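Chapter 6
Surface Finish and Reflected Glare
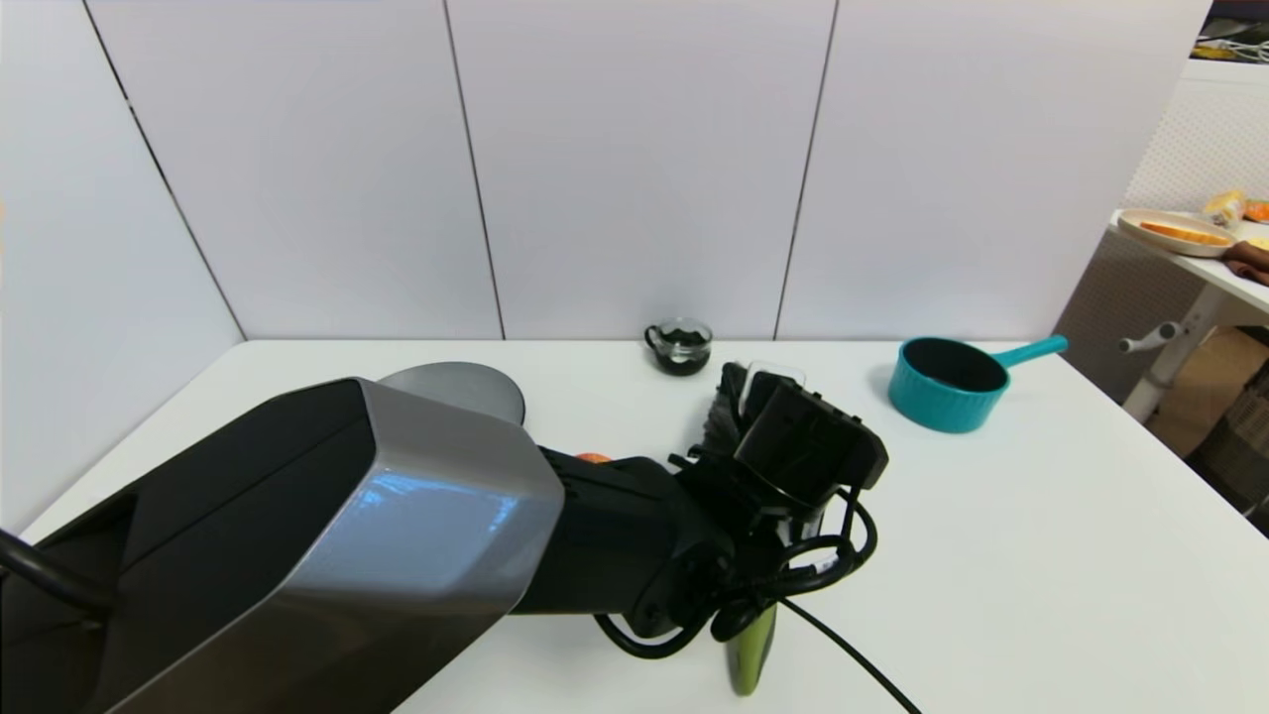
Figure 6.1 Matte black and glossy silver-grey surfaces over a white tabletop.

The colour of a surface says little about how it handles light at shallow angles. A gloss panel returns a luminaire as a distinct patch, often tinted by the source, while a matte coating scatters the same light across a wide solid angle. This chapter treats both cases and the mixed finishes between them.

Section 6.1 defines gloss units and the standard measuring geometries. Section 6.2 applies them to the Kornum workroom study (Cordier), in which 109 bench positions were surveyed at an illuminance of 400 lux and again at 900 lux. Readers should be familiar with luminance and the candela - see Chapter 2 - before attempting the exercises.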